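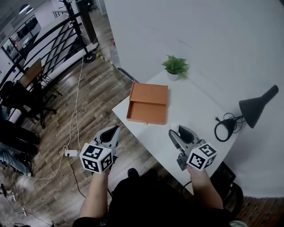
Zolard presenta Nilto, una transmisión electrónica de 11 velocidades para bicicletas de gravel

El nuevo grupo incorpora el núcleo Vi, un cambio trasero sin cableado externo y un casete de rango ampliado. La distribución a tiendas comienza en marzo.

Zolard anuncia la disponibilidad de Nilto, grupo de transmisión monoplato destinado a bicicletas de gravel y de cicloturismo. El conjunto se compone de cambio trasero, mando derecho, casete, cadena, bielas y núcleo de rueda libre. Todos los componentes se comercializan también por separado, con la referencia de catálogo 3671 seguida del sufijo de cada pieza.

Núcleo Vi

El casete Nilto requiere el núcleo Vi, de estriado propio y cuerpo de aluminio con inserto de acero en la zona de mayor carga. El inserto reduce las marcas que los piñones sueltos producen en los cuerpos de aluminio convencionales. El núcleo se monta sin herramientas específicas en los bujes Zolard de eje pasante. Para bujes de otros fabricantes es necesario consultar la tabla de compatibilidad incluida en el manual técnico.

Los piñones mayores van remachados a una araña común. Los tres menores son independientes y pueden sustituirse por unidades sueltas.

Cambio trasero

El cambio emplea un motor sin escobillas alojado en el paralelogramo y una batería extraíble situada en la parte posterior. La jaula dispone de un embrague de fricción con tensión regulable mediante llave Allen. El ajuste fino de la posición se efectúa desde el mando, con la bicicleta en marcha o en el soporte de taller.

El peso de la batería no está incluido en el valor declarado del mando ni en el del casete. La ficha de cada componente indica el peso con y sin tornillería.

«El desarrollo se centró en la repetibilidad del cambio bajo carga y en la facilidad de mantenimiento. El patín, las roldanas y la tapa del motor se desmontan con una sola medida de llave», explica Anel Hlongwane, responsable de ingeniería de transmisiones de Zolard.

Mando y bielas

El mando derecho integra dos pulsadores y una maneta de freno hidráulico. El izquierdo se suministra sin función de cambio. Ambos utilizan aceite mineral y admiten pinzas de anclaje plano.

Las bielas se ofrecen en tres longitudes, con eje de acero y fijación directa del plato. La línea de cadena es compatible con cubiertas anchas en los cuadros que respeten la separación indicada en el plano de montaje.

Ensayos

Cada lote de cambios se somete a un ciclo de 200 horas en banco, con inyección de agua y polvo abrasivo. La cadena se ensaya por separado, con medición de alargamiento al inicio y al final del ciclo.

Disponibilidad

Nilto se distribuirá a través de Fliker, que gestionará también el servicio posventa y el suministro de recambios. El grupo completo se entrega con batería, cargador, purgador y 8 casquillos de terminación para latiguillo. Los manuales de instalación y los planos acotados pueden solicitarse al departamento técnico de Fliker.

Contacto de prensa
Zolard, Departamento de Comunicación Técnica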